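22/04/2019

Pillowcases again. Spent the morning on the bench with Jocelyn and most of the afternoon arguing with Lajos over what counts as a finished case.

His position is that the cushion is inside when all four corners are past the hem. Mine is that a hotel would send that back. If the ruffle is twisted under or a corner of the filling is doubled over, a person has to pull it out and start again, and then the machine has saved no labor at all. We settled on two scores per attempt, one for insertion and one for appearance. Angelica will change the log sheet.

The hard part is still the opening. A pillowcase has no fixed shape, and the hem falls shut as soon as one side is let go. With two arms you can hold the hem or move the cushion, and the job wants both at the same time. I do it at home by pinning the cushion under my chin, so I am using three grippers and have never thought about it. Milagros turns the case inside out, reaches through, grabs the far corners and flips the whole thing over. That is faster by hand but needs fingers that can feel cloth through cloth, and ours can't.
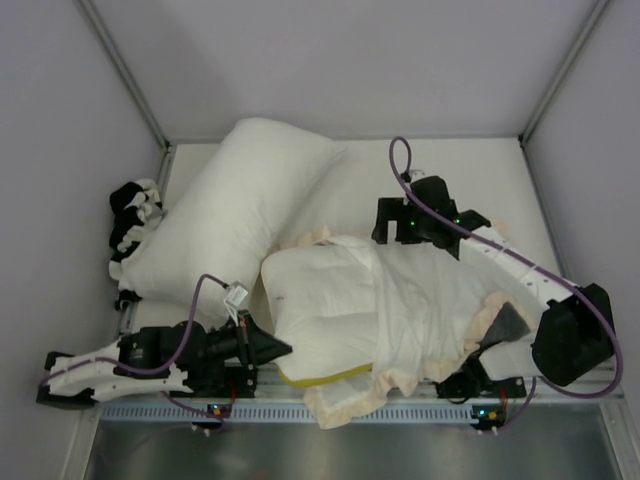
*Small cushion, ruffled case. Left gripper at the cushion's lower left corner, right gripper open above the rear edge of the case.*

The ruffle costs us more than I expected. A plain hem is one edge. A gathered one is a lot of small edges, and the planner will happily take hold of a fold of trim and call it the opening. Jayson wants to switch to plain cases until the grasp is reliable. I would keep the ruffled one in the rotation — people own bedding like that, and I don't see the point of a result that only holds for hospital linen.

Target is 500 logged attempts before we write anything up. We stand at 447. I have stopped trying to guess the success rate from memory, as I remember the good ones.

Read the Skundmont brochure over lunch. It promises "complete bed linen handling" by July. The small print says flat sheets, fed by an operator, 200 per shift. That is a feeder with a person attached. Useful in a laundry, and I would buy one if I ran a laundry, but it does not make a bed. Bustos at least says plainly that theirs folds towels and nothing else.

My own answer to the question my sister keeps asking: not yet for soft things. Hard objects of known size, yes, within limits. Cloth, one item at a time, slowly, with someone standing by.

To do: friction pads from Drolel, still not shipped. Recheck wrist zero on the right arm. Ask Lajos for the 2 hem videos he mentioned. Buy milk.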